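August, late

Spent most of the day on the collection rules again. Grethe Bundgaard wants one set of them for Uvitent and the Estuvcombe group by the end of the month, and the two lots of notes we have don't agree on much. Mine say to clear the table before each episode. Hers say leave the table the way people live with it and write down what's on it. I've come around to hers.

We settled the start position first. Fingers open, both grippers up, hold still for a breath, then go. No reaching in before the recording is running. I threw out 24 episodes last week for that and they were nearly all mine.
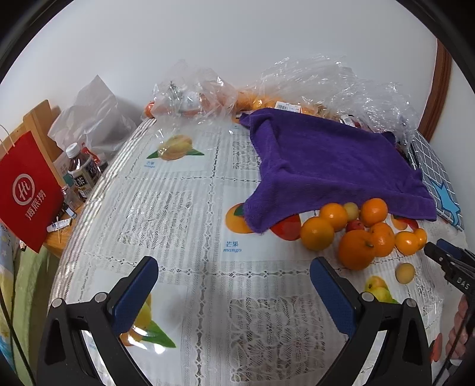 Start position, fingers open. Oranges and purple towel.

The tablecloth took up the rest of the morning. It has fruit printed on it, mangoes and a pear among others, with real oranges sitting on top. Grethe says the log has to name printed objects separately, so a label for "mango" never gets counted as something you could pick up. I wrote that in as rule seven. Plastic bags get their own line too.

The towel rule is still open. The Brakov draft says a covered object must be listed before the episode starts. Damgaard's checklist, which dates from 2009 and was written for fixed arms, doesn't mention cloth at all. I'd go with Brakov.

Other things agreed: hands stay on the handles until the stop, cables checked for slack, break after 40 episodes. If you drop something, finish the episode and mark it. Don't redo it and keep only the good one.

We're at 564 episodes under the old notes. Someone has to go back through them and it will probably be me. Finished at half past six, wrists sore. Need to ask Grethe about the colour names tomorrow.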